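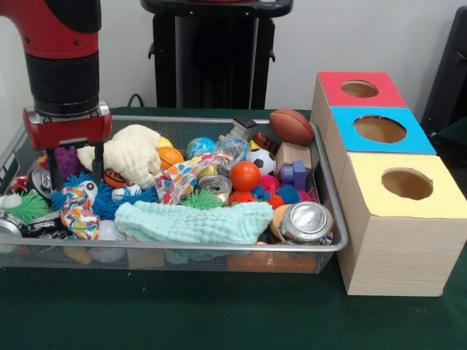 Uliana Tymoshchuk writes to say she has paid for the "visibility package" on her workshop's website two years running, and would like to know whether anyone has ever had a customer out of one. She makes and mends lampshades in her back kitchen in Gurnilville. The package costs her 145 pounds a year and she gets a chart by email each month with a green line on it going up.

I asked her what the line was measuring. She asked the firm. She is still waiting.

So, for everyone who sells a few things from a kitchen table or a shed and has a website to go with it, some tips. They're the dull sort. I distrust the other sort.

Find out who owns your web address
Plenty of people have a site built by a nephew or a local firm and have never checked whose name is on the address itself. Log in and look. If you can't log in, ask for the details in writing. I was quoted 200 pounds to have my own address "released" by Brurker, who had registered it for me in the first place. I argued for most of November and paid nothing in the end, but it was a wretched month and I wouldn't wish it on you.

Write the renewal date on the kitchen calendar
Paper, by the kettle. The reminder emails look exactly like the junk ones, and some of the junk ones are made to look like reminders. If a letter arrives from a company you've never heard of telling you your address is about to lapse, put it in the recycling and go and check your own account.

Count orders, ignore visits
Visits are what they show you when there aren't any orders. Antoniuk sent me a report last spring boasting of 224 visits to my page on chair caning. I had one enquiry in the same stretch, from a man who wanted his chair back. He'd already paid. Perhaps the other visitors were thrilled by what they read, but they kept very quiet about it.

Keep a notebook by the phone and ask each new customer how they heard of you. Some will say "the internet", which tells you little. Ask what they typed in. You'll be surprised how often it was simply your name, and in that case the card in the post office window did the work.

Don't start a blog unless you like writing
I know every adviser says you must. I've read a good many blogs by upholsterers and most of them stop after the second post, with a cheerful promise of more soon dated several years back. A stale blog makes people wonder whether you're still trading. A plain page with your prices, your hours and where to park does no harm at all and never goes off.

If you do like writing, by all means. Answer the things customers ask you on the doorstep. Can it be washed? Will you collect? How long does it take?
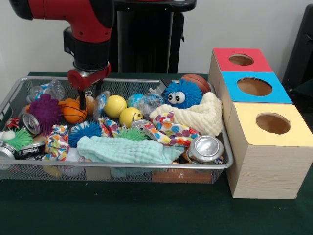

Toy balls and a small plush toy in a wire-mesh tray

Look at your own site on an old phone
Borrow one if yours is new. Stand somewhere the signal is poor - my pantry is ideal - and try to find your phone number. If it takes more than a few seconds, move the number to the top. While you're at it, press it. Mine went through to a number I gave up before I moved house, and had done for I don't know how long.

Be wary of the free redesign
Jillov offered me one. It was free in the sense that the monthly charge started straight after, and it ran for 4 years with no way out in the middle. The new design also had a large moving banner that hid the opening hours. Read the part about leaving before you read anything else. If there isn't a part about leaving, I'd take that as an answer.

Keep copies of your own words
Anything you've written for the site, keep in a folder on your own computer, with the photographs at full size. Print the price list. Firms fold, passwords get lost, and retyping almost 200 product notes from memory is no way to spend the evenings. I did it at the ironing board with the radio on and I got several of the measurements wrong.

Reply to the contact form yourself
Fill it in, press send, see if it turns up. Do it again after every update. Mine was landing in the junk folder along with the offers to improve my contact form.

As for the visibility package, my advice to Uliana was to let it lapse and leave everything else alone until spring. If orders drop she can always go back, and I'm sure they'd have her. She says she'll do it, though she does rather like the green line.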